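Old Stone, New Floor: The Market Hall at Gatari

8/12/24

The market hall at Gatari reopened in February with its original floor back in place. Of the 2,043 limestone slabs lifted at the start of the work, most have been returned to the building, cleaned and recut where necessary, and laid on a new bed. The remainder came from the quarry at Kartha, five miles up the valley, which supplied the stone when the hall was first built.

Reuse on this scale remains uncommon in public buildings. Lifting a floor by hand takes longer than breaking it out, and storage must be found for several months. The town accepted both conditions at an early stage, and the contract was awarded to Maltell, a stone contractor with long experience in church floors and station concourses. The design was prepared by Zellura, whose offices are in the same valley and who had already carried out the repair of the hall's south steps.

Every slab was given a number before it was moved. The number was written on the underside in wax crayon and entered in a register together with the slab's dimensions, its thickness at each corner and a short note on its condition. The register was kept in digital form from the first day and has since been handed over to the town, which will use it for maintenance.
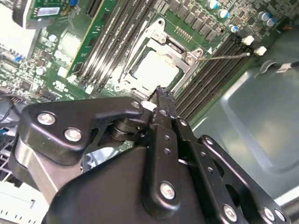 Processor socket and memory slots on a green motherboard.

Kartha limestone is a dense, warm gray stone with fine brown veins. It takes a good polish, although it was seldom polished in the region and is usually seen with a rubbed or lightly tooled face. The bed from which the hall was supplied is shallow and produces blocks of modest height. This explains the small format of the floor, in which few slabs are longer than a forearm, and also the unusual number of joints.

Wear proved to be very uneven. Along the central aisle, where carts were pulled for generations, the slabs had lost a good part of their thickness and showed a shallow trough. Under the former stalls the tooling was still crisp. The designers considered turning the worn pieces over, a practice well known in the trade, but the undersides had been left rough and many were wedge-shaped. It was decided to keep the trough in a reduced form. The central aisle has been relaid so that the slope stays within the limits for wheelchair use, and the polish left by foot traffic has been preserved.

A total of 239 slabs could not be used again in their original position. Some had split along a vein when lifted, and others had been damaged by salts rising from the old lime and ash bed. Sound portions were cut down for the borders around the columns. New stone fills the gaps.

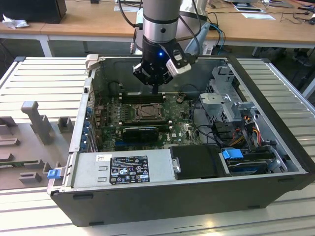

Photo: Zellura

The new bed is a lime mortar over a layer of coarse aggregate, which allows moisture to leave the ground without being driven into the walls. Cement was ruled out at the tender stage. Pipes for low-temperature heating had been proposed in the first scheme and were later limited to the area of the 4 service counters, where staff stand for long periods. Elsewhere the floor is unheated, as it always was.

Joints were a subject of long discussion. The original masons worked with widths that vary from row to row, closing up toward the columns and opening again in the bays. A uniform joint would have been easier to lay and to clean, yet it would have changed the appearance of the whole room. Three trial panels were laid in the north bay and left there over a full winter before a choice was made. The accepted panel follows the old widths closely, with a mortar slightly darker than the stone.

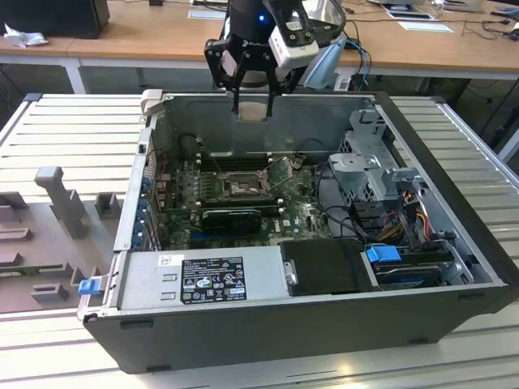

The quarry itself had been worked only occasionally in recent decades, mainly for garden walls and repairs. Its reopening for the hall was limited to a single bench and a single season. Blocks were extracted with wire saws, without explosives, and left to dry under cover before being taken to the Maltell yard for cutting. Final dressing was done by hand on site, so that the tool marks would match those of the neighboring slabs - a point on which the design team insisted.

Color matching required patience. Fresh Kartha stone is noticeably bluer than the old floor and warms in tone only after exposure to light and air. The new slabs have not been stained or waxed to hide the difference. They are spread through the side bays in small groups, and visitors who look for them will find them without difficulty for some years to come. 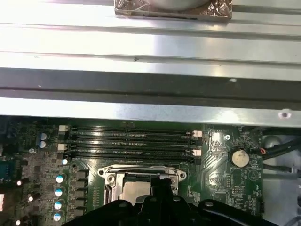 Circuit board and ridged sheet metal, detail.

Cleaning is carried out with water and a neutral soap. The town has signed a maintenance agreement under which the joints are inspected each year after the last frost. Traders have been asked to use carts with rubber wheels, and steel bases for the stalls have been replaced with wide wooden feet.

The hall offers 883 square meters of floor space, of which the greater part is open to the public throughout the week. A small display by the east door shows two samples of Kartha limestone, one from the original floor and one from the new bench, together with a mason's chisel found in the old bed during the works. The market is held on the main floor every morning, and the side bays may be hired for evening events through the town office.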